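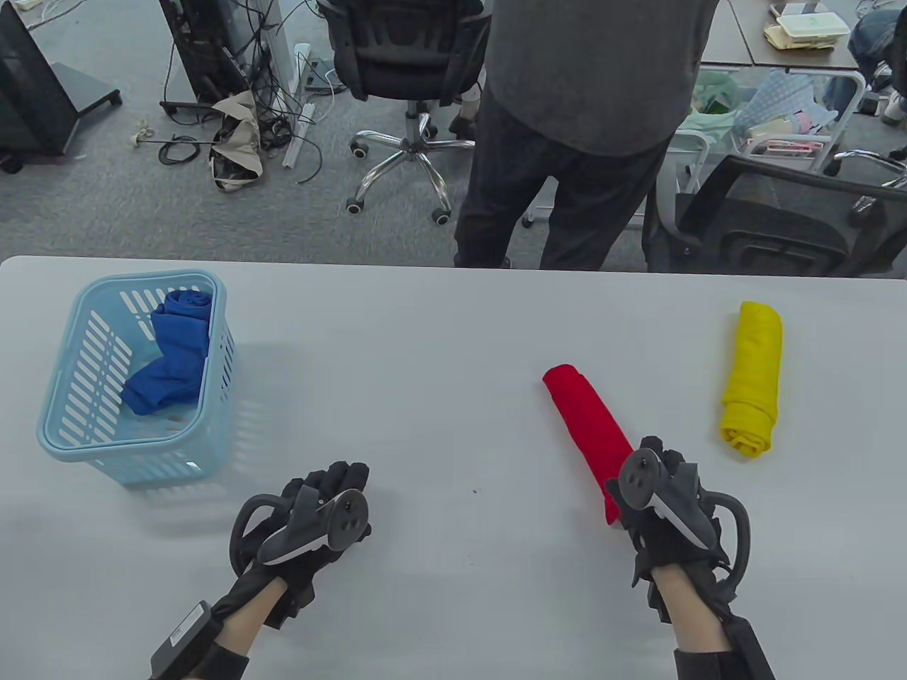
Je fais mon pain à la maison depuis un peu plus d'un an, toujours le même ou presque : une miche de campagne au levain, cuite en cocotte. Les premiers mois, la croûte était correcte et la mie beaucoup trop serrée. J'ai changé de farine, puis de four, puis encore de farine. Le vrai progrès est venu des torchons. Un torchon roulé en long boudin, comme le rouge posé en diagonale sur la table grise, se cale très bien contre un pâton qui a tendance à s'étaler. On en met un de chaque côté, sous la toile farinée, et la pâte monte au lieu de partir en galette. Je n'ai jamais acheté de banneton et je ne pense pas en acheter.

La recette que je donne ici est celle que je fais en ce moment, en avril 2025, avec une cuisine qui n'est pas encore bien chaude. En juin il faudra raccourcir la pousse, j'en reparlerai.

Pour deux miches :

900 g de farine de blé T65
630 g d'eau
180 g de levain liquide rafraîchi
18 g de sel

La farine vient du moulin de Dasville. Elle boit moins que celle que je prenais avant en supermarché, donc si la vôtre est plus gourmande, ajoutez 20 g d'eau au moment du sel. Le levain, je le nourris la veille au soir, à parts égales de farine et d'eau, et je l'utilise le matin quand il a doublé.

Je mélange la farine et l'eau à la main dans un grand saladier, juste assez pour qu'il ne reste plus de farine sèche au fond. Je couvre et je laisse 30 minutes. Ensuite j'ajoute le levain, je pince la pâte pour le faire entrer, puis le sel. À ce stade c'est collant et assez moche, c'est normal. J'avais un robot Stüber que j'utilisais pour cette étape, mais il chauffait la pâte et il était pénible à nettoyer. Je l'ai donné à ma sœur, qui s'en sert pour les brioches.

Viennent les rabats. Mains mouillées, on attrape un bord de la pâte, on l'étire vers le haut, on le rabat au centre, on tourne le saladier d'un quart de tour et on recommence jusqu'à avoir fait le tour. Quatre séries, espacées d'une demi-heure. Après la troisième, la pâte se tient et se décolle des parois.

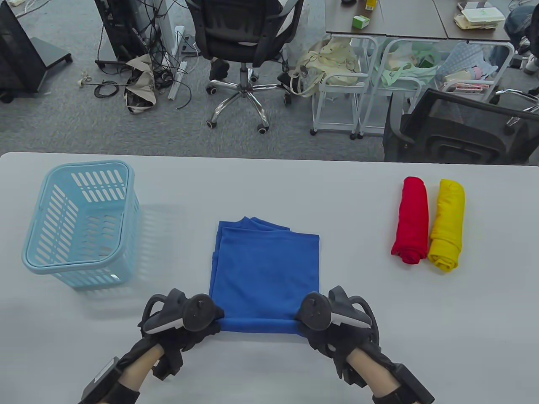 Après la dernière série, je ne touche plus à rien jusqu'à ce que la pâte ait pris la moitié de son volume. En ce moment ça demande quatre heures chez moi, l'hiver dernier c'était plutôt six. Je me fie au volume et aux bulles sur les côtés. L'heure ne veut pas dire grand-chose, surtout quand on a oublié de la noter.

Je renverse la pâte sur le plan de travail très peu fariné, je la coupe en 2 au coupe-pâte et je boule sans trop serrer. Vingt minutes de repos à découvert. Puis le façonnage : j'aplatis doucement, je replie les côtés vers le milieu, je roule du haut vers moi en appuyant avec les pouces à chaque tour. On soude bien la clé et on pose le pâton clé en haut sur la toile.

Pour la toile, j'ai essayé le lin Buvenico, qui est très bien mais cher pour ce que c'est. Un torchon en coton épais, sans bouclettes, frotté avec de la farine de riz, marche aussi. La farine de riz compte plus que le tissu. Avec de la farine de blé, j'ai déchiré deux pains avant de comprendre. Il faut frotter vraiment, pour qu'elle entre dans la trame, et secouer l'excédent.
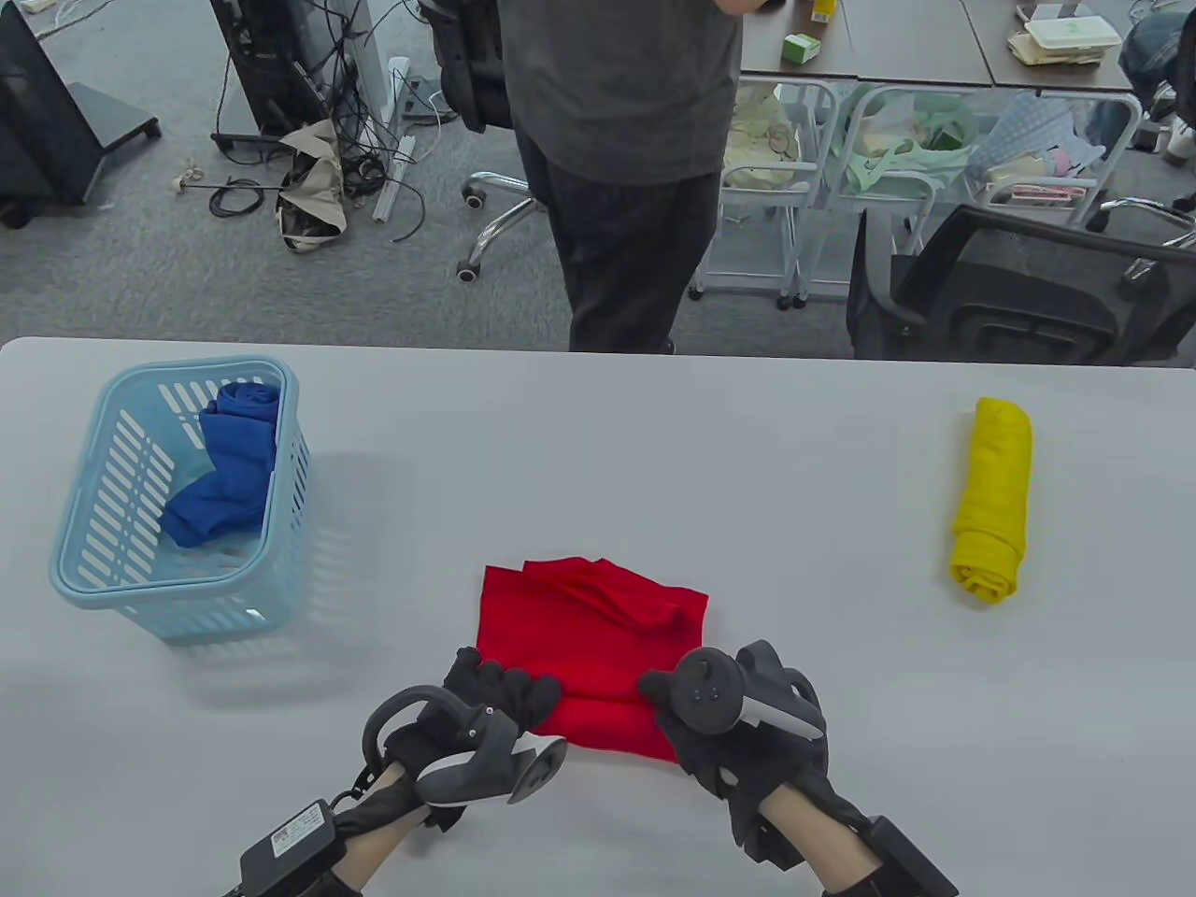 Torchon rouge à plat sur la table grise.

Les pâtons passent la nuit au frigo, couverts. Le matin, je préchauffe le four à 250 °C avec la cocotte dedans, couvercle compris, pendant trois quarts d'heure. J'ai une Furnstead en fonte, achetée d'occasion, dont le couvercle ferme mal d'un côté. Cela ne change rien à la cuisson.

Je sors le pâton directement du froid, je le retourne sur un papier cuisson, un coup de lame un peu penché, et dans la cocotte. Vingt-cinq minutes avec le couvercle, puis vingt à 230 °C sans. Si le dessous colore trop vite, glissez une plaque vide sur le gradin du bas. La deuxième miche attend au frigo que la cocotte ait repris dix minutes de chauffe.

Il faut laisser refroidir sur une grille avant de couper, deux heures si vous tenez jusque-là. Chez nous la première miche est en général entamée avant, et la mie colle un peu au couteau. L'autre va au congélateur, tranchée, dans un sac.

Côté entretien, les torchons à pain ne passent pas à la machine à chaque fois. Je les secoue dehors, je les fais sécher à plat et je les range quand ils sont bien secs. Lavage à 60 °C une fois par mois, sans adoucissant, qui laisse une odeur dans la croûte.

La prochaine fois, je mettrai la version avec un tiers de seigle. Elle demande plus d'eau et je n'ai pas encore fini de régler les quantités.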